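# How long do ankle sprains keep bothering people? My sports medicine project

2018-03-11

So I sprained my left ankle playing pickup soccer, and then did it again on the same curb outside my building a few months later. When it came time to pick a topic for this project I already had a lot of feelings about ankles! My question was pretty simple: if you sprain your ankle once, what makes you more likely to do it again within a year?

My data came from the Stirnham campus clinic, which keeps a log of every visit with names taken out. The full log had 1,879 visits in it (sore throats, stitches, everything), and after I pulled out the first-time ankle sprains with a one-year follow-up form I was left with 182 people. The median age was 19, no big shock for a college clinic.
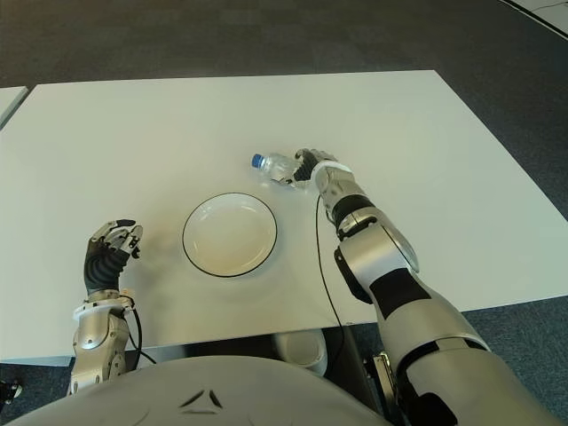
For each person I wrote down the sport they were playing, how bad the sprain was graded at the first visit, whether they went to physical therapy, and how many weeks they waited before playing again. That last one was messy. Some people wrote "right away lol" on the form and I had to decide what number that was. I went with zero.

I also wanted to include balance, so I used the Sethi score, a one-leg standing test our clinic does at the second visit. You get up to 4 points for each leg. A bunch of forms had only the good leg filled in, so I left balance out of the main comparison and looked at it separately.
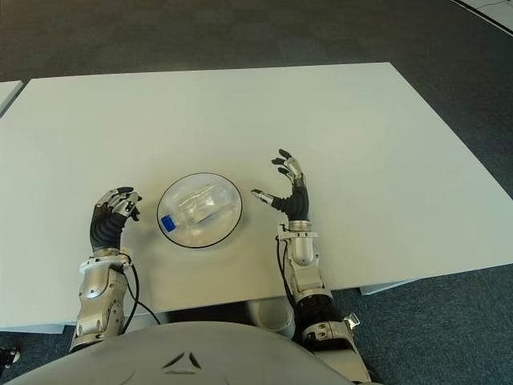

The thing that stood out most was time off. People who went back to their sport in under two weeks sprained the same ankle again more often than people who waited longer, and it held up when I split them by grade. I honestly expected the grade to matter more than it did. Mild sprains came back plenty, maybe since those are the ones people shrug off (me, guilty).

Physical therapy was harder to read. The folks who went tended to have worse sprains to begin with, so comparing them straight across with everybody else isn't fair. I tried matching them up by grade and the groups got tiny.
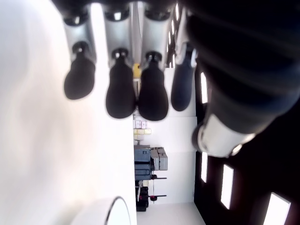
*Close-up of the fingers on a robotic hand.*

Basketball and volleyball players had the most repeats, but I only had a few volleyball people from the Ovska dorm league, so please don't quit volleyball over this.

I did all the sorting in Skukura, the stats program in the library lab. It crashed on me twice and I lost a whole evening of grade coding in July, so save your work as you go.

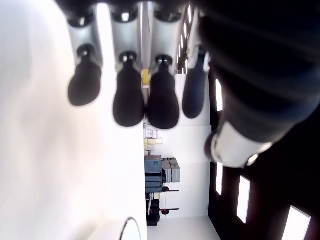

Some problems I know about: the follow-up form is voluntary, and somebody whose ankle still hurts is probably more likely to fill it out. It also asks people to remember a whole year, and I can barely remember which week I hurt mine. A second sprain treated at some other clinic wouldn't show up in the log at all.

If I got to do this over, I'd send a short check-in every month and get both legs scored at every visit. I'd also ask about braces and tape, a question the form skips completely.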